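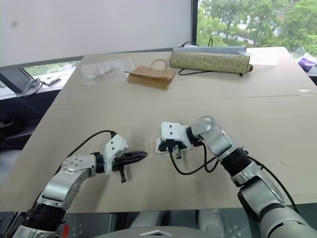

Figure 2. Two robot arms, each ending in a parallel gripper, over a light beige tabletop.

4.2 Who pays when exposure is spread across employers

The Vitwood claims are often cited as proof that joint liability works for workers with long-delayed illness. We are less sure. Of the 425 files we read, only 52 named more than one employer, and in most of those the second firm had closed before the claim was made. A rule that lets a claimant recover in full from any one employer means little when a single insurer is left to answer.

Nilsuwan argues that the Clindside settlement changed how insurers behave. The evidence for this is thin — two letters and an internal memo, all written after the terms had been agreed. Ongart, which had the larger workforce, paid nothing until its own records were produced, and it then disputed the dates of employment.

Nor do we accept that early notice explains the faster Flumitz payments. Those claimants had union lawyers and complete pay records. Until files with and without such records are compared, the effect of notice — if there is one — remains a guess.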